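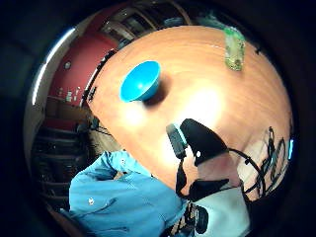 Irnbridge kitchen tables scheme to open in Garside this August

16 Apr 2024

Gernia, the household goods reuse charity based in Irnbridge, will open a second shop and workroom in Garside in August. The new premises on Lilby Road will take in used dining tables, bowls, bottles and other everyday kitchen items, repair or clean what can be kept in use, and sell them at low prices to people setting up a home.

The Irnbridge workroom passed on 3,254 items in its last financial year. Tables were the items most often asked for and the ones most often out of stock. Small round tables go fastest because they suit flats where the kitchen and living room are the same room.

Ruth Mapplebeck, manager of Gernia, said: "People come to us with a set of keys and very little else. They can usually borrow a kettle. A table is harder to come by, and it makes a big difference to how you eat and where the children do their homework. We have had a waiting list for round tables for most of the past year and we want to shorten it."

The Garside premises were previously a carpet showroom. The ground floor will be the shop. The rear of the building will have three repair benches, a sink area for washing plastic and china, and a store for larger furniture. There is level access from the street and a loading bay off Lilby Road for vans.

Bent Ketilsson, who runs the furniture benches at Irnbridge, will move to Garside to set up the new workroom. Most of the wooden tables Gernia receives need only light work, he said.

"The tops get ring marks and the legs come loose. We tighten the joints, sand where we have to and put a fresh finish on. I would ask people not to paint a table before giving it to us. Bare or worn wood is fine and it saves us a day of stripping."

Plastic kitchenware will be accepted at both sites from the opening date. At present Irnbridge takes only china, glass and metal. Bowls, jugs and refillable bottles should be clean, free of cracks and have their lids where they were made with one. Brightly coloured bowls are welcome and do not need to match.

Gernia will also run two table-top sessions a week in the Garside shop, where visitors can learn to look after wooden furniture and sort kitchen items for a first home. The sessions will be led by Leen Qudah and Hyun-seo Kong. Each will have places for up to 27 people and there is no charge. Booking will open once the fitting-out is finished.

The charity is looking for people in the Garside area who can give half a day a week to the shop, the benches or the van. Training will be given at Irnbridge before the opening.

Donations for Garside can be left at the Irnbridge workroom from now on, marked with the name of the new shop. Tables too large for a car can be collected within the Irnbridge and Garside postcodes.

Press contact: Cauã Queiroz, Gernia, Irnbridge. Interviews with staff and visits to the Irnbridge workroom can be arranged on request.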